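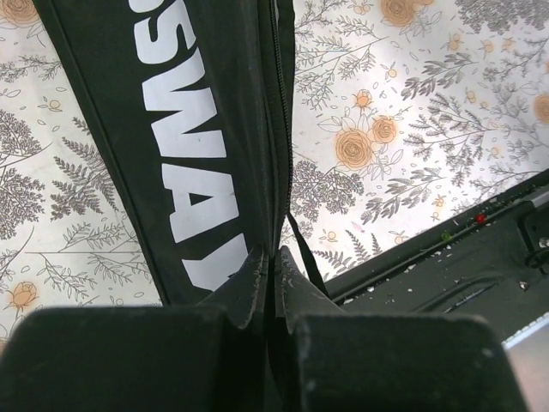 Long black zip bag with piped edge, laid out on a patterned cover.

How to clean and store a long fabric carry bag

10/6/20, by Oluwaseun Anozie

Long zip bags are used for tripods, light stands, fishing rods, folding chairs, music stands and a good deal else. Most of them are made the same way: one long piece of fabric, a zip down the length, a carrying strap, and piping sewn into the main seams. They usually get thrown in a cupboard with whatever was last in them and come out a year later with a stiff zip and a crease across the print. The method below takes half an hour of work plus drying time. I use it on every bag that comes in and out of our hire store.

What you need

A bowl of lukewarm water
Mild washing-up liquid or a soap meant for hand washing
Two cloths, one for washing and one for drying
A soft brush, such as an old toothbrush
A vacuum cleaner with a narrow nozzle
A plain candle stub or a zip lubricant
An old sheet or bed cover to work on

Step 1. Lay the bag out

Spread the sheet or cover over a bed or a large table. A pale one is best for black bags, as the grit that falls out shows up and you can shake it off outdoors afterwards. Put the bag on it with the zip facing up and pull it straight by the two ends.

Longer bags will hang off a small table. If that happens, use the bed or the floor. A bag that is half on and half off the table pulls the zip out of line while you work on it.

Step 2. Empty it fully

Open the zip all the way and take everything out, including anything in inside pockets. Feel down into the narrow end with your hand. Pegs, end caps and small screws collect there and are easy to miss. Turn the bag upside down and shake it, then run the vacuum nozzle along the bottom seam.

If the lining is loose, pull it out through the opening as far as it will come. If it is stitched in at the end, leave it where it is.

Step 3. Brush before you wet anything

Dry mud brushes off. Wet mud goes into the weave. Brush the outside from the top of the bag to the bottom in one direction, then brush along the piped edges, where dust sits against the raised cord. Go along both sides of the zip as well, with the zip open, and flick the dirt away from the teeth.

Step 4. Wash by hand

Check the label first if there is one. Without a label, treat the bag as hand wash only. Many of these bags have a coating on the inside that peels in a washing machine.

Put a few drops of soap in the bowl, wet the cloth, wring it out well and wipe the fabric down in sections. Then wipe again with clean water. The cloth should be damp, and there should be no puddles on the bag.

Go gently over printed lettering. Large white letters on black fabric pick up grey marks quickly, and the temptation is to scrub. Dab with the soapy cloth, wait a minute, and wipe in the direction the letters run. Don't use bleach, white spirit or nail varnish remover. I ruined the lettering on a Baltoso stand bag with a kitchen cleaner and it could not be put right.

For straps, soak only the dirty part and squeeze it between two cloths. Padded straps take a long time to dry, so use as little water as you can.

Step 5. Dry it open

Hang the bag over a clothes horse or a banister with the zip fully open. Keep it away from radiators. Turn it after a few hours so that the underside gets air. In December ours take two full days indoors. In summer they are ready by evening.

Put your hand inside before you call it dry. The outside is always ready first.

Step 6. See to the zip

Close the zip slowly and note where it catches. Usually it is a loose thread or a fold of fabric lying too close to the teeth. Trim the thread with small scissors and press the fold flat with your thumb.

Rub the candle along the teeth on both sides, then run the slider up and down 6 times. Wipe off any wax left on the fabric. If the slider still sticks at one spot, look for a bent tooth. Metal teeth can be eased straight with small pliers. A broken plastic one means a new zip.

If the slider moves but the teeth open again behind it, the slider is worn. Replacements cost little and Radu Nedelcu, who does our repairs, fits them without taking the zip off the bag. Measure the width of the closed teeth before you order.

Step 7. Check the strap and seams

Pull the strap firmly where it joins the bag. Any movement in the stitching should be dealt with now. Use a strong polyester thread and sew a square with a cross through it, going over each line twice.

Look along the piping. Where the cover has worn through you will see the cord. A short length can be oversewn by hand. Longer damage needs a machine with a piping foot.

Step 8. Put it away

For storage of up to a few months, lay the bag flat on a shelf or under a bed with the zip closed. Tuck the strap inside.

If space is short, roll it loosely from the narrow end, with the print on the outside of the roll. Don't fold it across the lettering, as the print cracks along the line. A strip of cotton tape is enough to hold the roll.

Write on a tag what the bag belongs to and tie it to the zip pull. We have 68 bags in the store, a lot of them plain black, and without tags it takes several goes to find the right one.

Leave a gap between the bags and an outside wall. Check them twice a year for damp.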